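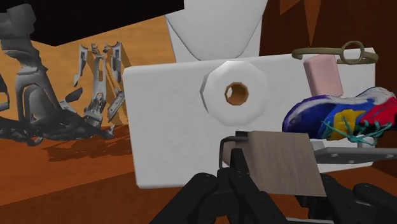

Abb. 6.1: Simulierte Arbeitsumgebung. Der Greifer hält ein flaches Holzbrett, dahinter ein weißer Block mit achteckiger Mutter.

Kapitel 6
Vormachen und Fernsteuern

Wer einem Roboter eine Aufgabe zeigen will, führt ihm entweder den Arm von Hand oder steuert ihn aus der Ferne. Beides gilt als einfach. Die Literatur spricht gern von »intuitiver« Programmierung, meist ohne zu sagen, für wen. In der Simulation entfällt das Führen von Hand ohnehin, es bleibt die Fernsteuerung, und mit ihr fehlt dem Menschen in vielen Aufbauten jedes Gefühl für die Kraft am Greifer.

Krystyna Czarnecka ließ für das Projekt Hokasine 3.525 Vorführungen aufzeichnen. Nach der Durchsicht blieben 143 übrig, die sie als sauber gelten ließ. Ob eine größere Menge mittelmäßiger Beispiele diesen Verlust ausgleicht, ist strittig; Odair Medeiros behauptet es, seine Belege stammen allerdings aus einer einzigen Aufgabe.

Wir fragen in diesem Kapitel zuerst, was eine Vorführung überhaupt festhält. Gelenkwinkel und Bilder lassen sich speichern, die Absicht der vorführenden Person nicht. Abschnitt 6.1 behandelt das Führen von Hand.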